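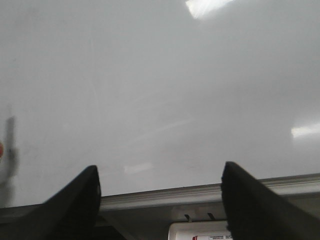

Septembre - par la rédaction de Gritik
2 273 partages | 9 commentaires

J'ai acheté le tableau blanc Lendberg pour devenir quelqu'un d'organisé. Le modèle Asen, le moyen, celui que le vendeur de chez Tahiri recommande « pour les familles ». Nous sommes une famille. Nous avons un calendrier en papier que personne ne lit, et j'ai pensé qu'en l'écrivant plus gros, on le lirait davantage.

La pose d'abord. La notice annonce deux vis, le sachet en contient deux, et mon mur en placo en aurait voulu le double. J'ai fini avec des chevilles à expansion qui traînaient dans le garage. Il tient. Il penche un peu vers la cuisine, mais la cuisine penche aussi.

À l'usage, la surface glisse bien et s'efface à sec sans fantôme, à condition de le faire dans la semaine. Passé ce délai, « dentiste mardi » devient une inscription funéraire. L'alcool ménager en vient à bout, pas le chiffon fourni, qui est surtout un bel objet bleu.

Les feutres sont vendus à part. Le vert ne sert à rien, il pâlit dès le deuxième mot. Prenez le noir - et cachez-le, sinon il part dans une trousse et revient sans capuchon.

Gros défaut : les reflets. Face à une fenêtre, vers 17 h, on lit très bien la fenêtre et beaucoup moins la liste des courses. Le mat existe chez Lendberg, il coûte plus cher et il s'efface moins bien, paraît-il.

Côté organisation, le bilan après un été : on y trouve un score de belote, la moitié d'une recette de clafoutis et le mot « PILES » souligné trois fois. Nous n'avons toujours pas de piles.

Note : 7/10. Je le rachèterais, mais pour le couloir.

1 041 lecteurs ont trouvé cet avis utile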